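2025-10-15
By Fitzgerald Brannigan

Movell begins home recordings for laundry-folding robot

Movell has started collecting training examples for its laundry system in people's homes, the company said Wednesday. Until this month all of the recording had been done on a single table at its workshop in Posport.

The goal is 2,000 usable examples by the end of December. Each one is a short recording of a robot arm handling a piece of clothing while a person guides it by remote control. The recordings are later used to train the software that will run the arm without a guide.

The company has 27 households signed up so far, most of them in Posport and the rest in the neighboring town of Yimer. A crew of two visits each home for a day, sets up next to a bed and works through whatever clean clothes the household is willing to lend. Families are paid for the day and can ask for any recording to be deleted.

Bed work was chosen over table work after a trial last spring. The system had learned to pick up shirts from a flat, hard surface and did well there, but it failed often when the same shirts were placed on a soft one. Sheets wrinkle and move with the clothes, and a finger that presses too low can catch both layers at once.

"We had taught it our table," said the project's lead engineer. "It needed to see bedrooms, with the light people have in them and the bedding they sleep on."

The crews have been told not to tidy up first. Hangers and other clothes can stay on the bed if that is where the household left them. Printed fabrics are wanted more than plain ones at this stage — the workshop set was mostly solid colors, and the software had trouble telling a fold from a stripe or a patch of darker dye.

A small camera near the gripper records every attempt, and the position of the arm is saved along with the video. Failed attempts are kept and marked as failed. An attempt is thrown out only if the recording is incomplete or if a person's face appears in it.

Checking is done by Cenano, a labeling firm that also worked on the table recordings. Its staff note the type of garment, where the fingers close on it and whether the fold was finished. The firm returns nearly 200 checked examples a week, and Movell said it expects that pace to hold through the fall.

Movell has not said when a product might go on sale. The first test of software trained on the home recordings is planned for December at the Posport workshop, on a bed brought in for the purpose. Dresses and shirts will be tried first, with fitted sheets and socks left for a later round.

Households in Posport and Yimer that want to take part can still sign up at the workshop's front desk on weekdays. A bed that can be reached from at least one long side is required, along with a power outlet in the same room.
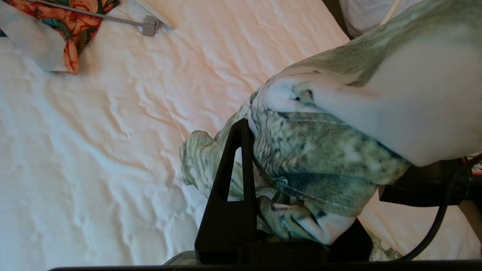
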